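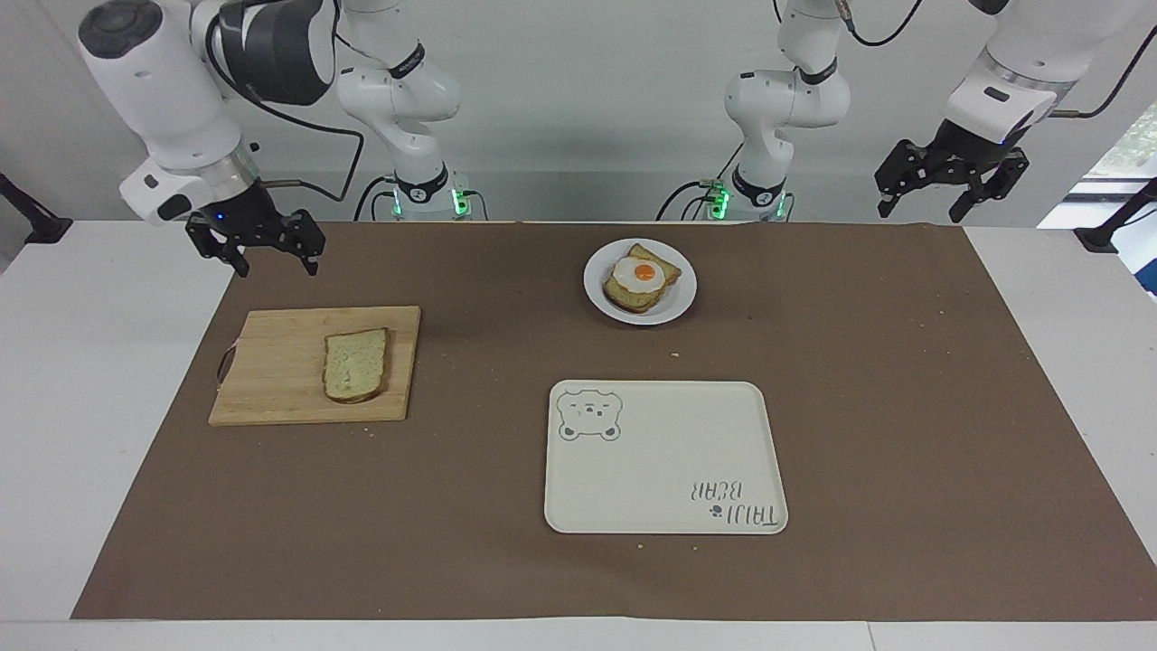
February, by Tuulikki Rissanen

The breakfast problem, as we have been calling it since the fall, is about knowing when to leave something alone. Teaching two arms to pick up a slice of bread took the group a couple of weeks. Teaching them that one particular slice has become somebody's meal, and must no longer be grabbed, squeezed or tidied away, took the rest of the season. You'll notice the fried egg toast on its white plate toward the back and the plain slice on the cutting board. To you these are obviously two different things. To last year's policy they were both bread, and it had strong opinions about where bread should go.

Uldis Kļaviņa, who runs the manipulation side of the Romano project, put it to the group more politely. The old method learned a motion for each object. Show it enough slices moving from board to tray and it will move slices from board to tray until the building closes. An egg on top made the slice look a little odd, so it slowed down a bit and went in anyway. We lost a number of eggs this way. The paper on the table is changed more often than the budget expected.

The new method, Rana, splits the question in two. Before either arm moves, a small network scores each item on the table for how much it would mind being touched. Only then does the motion part get to choose a target. The score is learned from demonstrations in which the person at the controls did nothing to an item, and this was the hard sell. Our older recordings had been trimmed to throw out anything that sat still, so for two years we had been carefully deleting the very thing we needed.
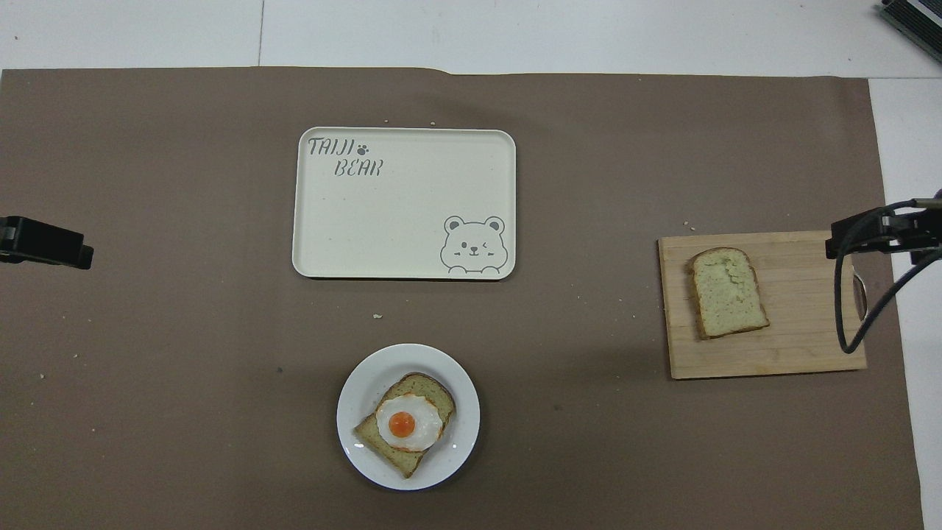 We went back and recorded 1,000 new demonstrations with the idle items left in. The operators found it dull work and said so. Across the set, the plate, the tray and the board were moved to different spots and turned different ways, so that Rana couldn't simply learn that the far side of the table is off limits. (An early version learned exactly this. It was very well behaved until we walked to the other side and swapped the plates.)

Results, then. We ran the old policy and Rana on 9 table layouts neither had met before. The old one disturbed a finished plate in 4 of them. Rana disturbed none, though in 2 layouts it also declined to touch the plain slice and hovered over it until Uldis pressed stop. We have logged those as failures. There was a short movement in the group to log them as good manners.

The hovering seems to come from crumbs. Rana scores a slice with a few crumbs near it as more "finished" than a clean one, and after a morning's work there are always crumbs. Brushing the paper between runs makes the trouble go away, but a kitchen robot that needs a clean kitchen first is a hard thing to put in a grant report. The next round of recordings will leave the mess where it falls.

Code for the scoring network is in the Trornura repository under the Brurkow branch, a name I did not choose. The recordings will follow once they have been checked. If your group has demonstrations with the boring parts still in them, please write to Uldis before someone cleans them up.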